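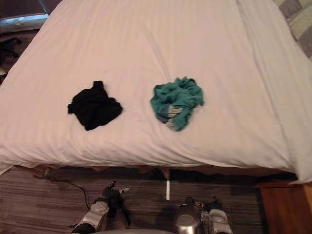 Demonstration collection is the stage in robot learning in which examples of a task are recorded so that a learning system can be trained to reproduce it. Each example, called a demonstration or episode, pairs what the robot's cameras recorded with the positions and commands of its joints over the same stretch of time.

Methods

In teleoperation, a person controls the robot directly through handheld controllers, a wearable device or a second set of arms. In kinesthetic teaching, the person moves the robot's arms by hand. Teleoperation is more common for robots with 2 arms, which are hard for one person to guide by touch.

Household tasks

Bedrooms are often used as collection sites. Clothing and bedding have no fixed shape, and a garment dropped on a bed rarely lands the same way twice. Operators are usually told to change the starting arrangement between episodes so that the system does not learn a single layout.
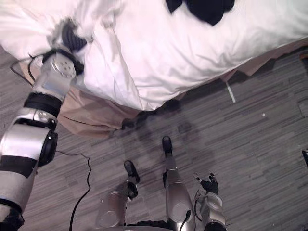 A robot's left gripper pressing into a duvet, with a black fabric item farther up the bed.

Cameras mounted on the head give a view close to the one the system will have when it runs by itself. The arms often block part of this view, and some projects add cameras at the wrists.

The Conmont bedroom set, released on July 4, 2019, contains 190 episodes recorded in 4 rooms. Its authors removed 39 further episodes in which the recording had stopped early or the joint data did not match the video. A second release the following December added written task labels.

Labeling and review

Episodes are trimmed, given a short text label and marked as successful or failed. Practice differs on failed attempts. The Jakab format stores them in the same file with a flag, while the Nuretti tools place them in a separate folder. Some training methods use failures and corrections as well as clean runs.

See also

Imitation learning
Teleoperation
Drollitz annotation scheme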